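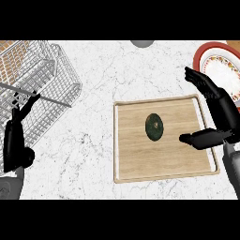
Search this site Search Advanced search

Filed under: Manipulation, Motion Planning, Simulation

4. Scheduling Two Arms on One Counter

4.1 Problem setting

We treat the two arms as separate planning problems that share a workspace and a clock. Each arm runs its own instance of the Jirngate planner and receives its own queue of subtasks. The only coupling is a reservation table, which stores the volumes each arm expects to sweep and the intervals in which it expects to sweep them. A subtask may start when its volume does not overlap any volume already reserved for the same interval. Joint planning over both arms was tried early on and dropped. It gave shorter paths when it converged, but planning time varied too much between scenes to keep the controllers supplied.

A reservation is made for a whole motion segment. Segments are split at contact events, so a reach, a grasp and a withdrawal are three reservations even when the task layer issues them as one command. This matters most for the grasp segment, where the arm moves little but may stay in place for a long time while finger closure settles. In our first version the reach and grasp were merged, and the second arm waited outside a volume that the first had already left.

4.2 Thin and open structures

The reservation table works on boxes, and a box is a poor fit for a dish rack. If the rack is enclosed in a single box, no gripper pose inside it is free and every retrieval fails at the planning stage. If each wire is modeled on its own, the collision checker spends most of its time on pairs of thin cylinders that are nowhere near the arm. We use a two-level model. The outer level is one box, used only by the other arm and only for reservation. The inner level is the wire geometry, loaded when an arm is assigned a subtask whose target lies inside the box.

Held objects need the same care. A long utensil grasped near its middle extends to both sides of the fingers, and either end can catch on the rim during withdrawal. Figure 3 shows a configuration of this kind in simulation: the left gripper is closed around a thin gray utensil that lies diagonally across the wire rack, with the right tip of the utensil just past the front rim. Once the grasp is confirmed, the utensil is attached to the gripper frame as a capsule and the sweep volume for the withdrawal is computed again. Withdrawal is then restricted to motions that lift before they translate. Bondarchuk's lift cone (Appendix B) sets the allowed directions, with a half angle of 15 degrees.

The recomputed volume is often larger than the one first reserved. When it conflicts with the other arm's reservation, the arm holding the object waits. It does not release the grasp, as a second closure on a thin object in the rack was the least reliable step in our trials.

4.3 Approach and standoff

Fingered hands approach small rounded items through a standoff pose. The planner brings the hand to a clearance of 50 mm between the nearest finger and the item, and the perception module then updates the item pose before the final approach is computed. In the same figure, the extended lower finger of the right hand points toward a dark green food item on the cutting board, and a gap of bare wood remains between them. The caption gives no distance, and none should be read off the rendering.

The update at standoff corrects two kinds of error. The first is drift in the estimated item position, which is small in simulation and larger on hardware. The second is occlusion by the hand itself. Raised fingers cover part of the view, and objects behind them may drop out of the tracker. A plate partly hidden behind the fingers, as in Figure 3, must stay in the collision model even when its visible area falls below the detection threshold. We keep such objects at their last confirmed pose for 14 update cycles and raise a fault if they have not been seen again by then. Holovko proposed clearing them silently instead — this made runs faster and was rejected after the hand struck a bowl in two of the test layouts.

Figure 3. Simulated countertop layout with both arms in the workspace. Left: gripper closed on a utensil in the rack. Right: multi-fingered hand over the cutting board, one finger extended toward the item. Black bars at top and bottom are part of the rendered output.

4.4 Timing

Both arms are driven through the Fosix middleware, which delivers joint targets on a common tick. The reservation table is read once per tick and written only at segment boundaries. A write that fails because the other arm has reserved the interval first is retried on the next tick, and the arm holds its current pose in the meantime. We saw no deadlock in simulation with the ordering rule in place: an arm holding an object has priority over an empty one, and between two empty arms the older request wins. Two arms that both hold objects can still block each other, and the rule does not cover this case. The task layer avoids it by never issuing two grasps whose withdrawal volumes intersect, which costs almost 3 seconds per layout on the Gromley set. Hardware results for the same set are given in Section 5.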